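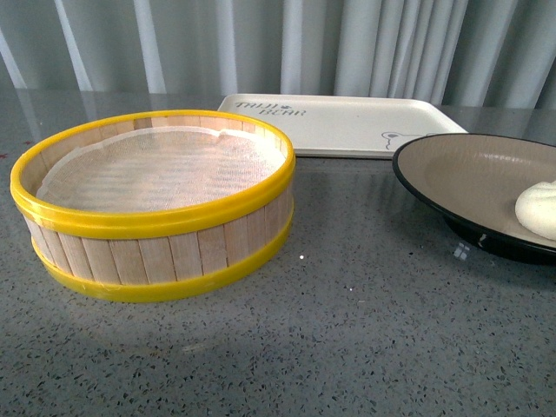
## El cedazo amarillo

Llevo toda la vida tamizando la harina con un colador de té. Se lo confesé una vez a Odette Chevalier, que hace brioches como quien respira, y me miró con la lástima que la gente reserva para los que planchan con la mano. Me dijo que me comprara un cedazo de verdad, redondo, de los de aro, y que dejara de sufrir. Tardé desde noviembre en hacerle caso.

El mío tiene el costado de listoncitos de madera clara, puestos de pie uno al lado del otro como una valla de jardín en miniatura, y dos aros de plástico amarillo, uno arriba y otro abajo. Un amarillo de chubasquero. Yo buscaba algo sobrio, de obrador antiguo, y volví a casa con esto. La malla es blanca y muy fina, con un pliegue pegado a la pared que he intentado alisar con el dedo varias veces, con el mismo éxito con el que aliso los manteles.

Lo compré en Jostent, la tienda de menaje de la esquina, donde tienen tres modelos y una sola opinión: que me llevara el caro. El caro era un Lagman entero de metal y costaba lo que una cena. El mío era el segundo. El tercero se abolló mientras lo miraba, así que lo devolví al estante y me puse a leer con mucho interés la etiqueta de un rodillo.

## Dónde se guarda una cosa así

En ninguna parte. Es la respuesta que he encontrado hasta ahora. Un cedazo no se pliega, no se apila y no cabe de canto en el armario de las fuentes, que ya venía lleno de casa. Probé encima de la nevera y se me olvidó que lo tenía (hice un bizcocho con el colador de té, por pura inercia). Probé colgado de un clavo y parecía que iba a dar clases de pandereta.

De modo que vive en la encimera, que es de un gris moteado y disimula muchas cosas, entre ellas la harina. Detrás ha acabado la bandeja blanca que pone TINY BEAR, con su corazoncito entre las dos palabras. Me la regalaron y nunca he sabido qué hacer con ella. Es plana, tiene el borde bajo y las esquinas redondeadas, y aquí ha servido para dejar las llaves, para dejar las facturas y, una vez, para llevarle el desayuno a alguien que ya se había levantado.

## El bizcocho

Tocaba estrenarlo en serio y elegí la receta de siempre, la que copié en la parte de atrás de un folleto de Masto:

- 300 g de harina
- 7 huevos, que parecen muchos y lo son
- azúcar, a ojo, porque la mancha de aceite del folleto cae justo encima de la cifra
- una pizca de sal

Se tamiza sobre un papel grande, dando golpecitos con la palma en el aro. Yo empecé con demasiado entusiasmo y tamicé también la camiseta. Con un ritmo más modesto la harina cae recta y en un momento está hecho. Con el colador de té me daba tiempo a escuchar las noticias enteras y a enfadarme con dos o tres.

¿Se nota en el bizcocho? Quiero creer que sí. Subió más por un lado que por otro, pero de eso tiene la culpa el horno, un Oltia que venía con el piso y que calienta según le parece. La miga salió fina. Le mandé un trozo a Odette, que contestó «mejor» — en su idioma, una ovación.

Para limpiarlo lo sacudo boca abajo y le paso un pincel seco. Los listones prefiero no mojarlos. Al colador de té, mientras tanto, lo he devuelto al cajón del té, y el otro día lo usé para hacer té. Me quedó flojo.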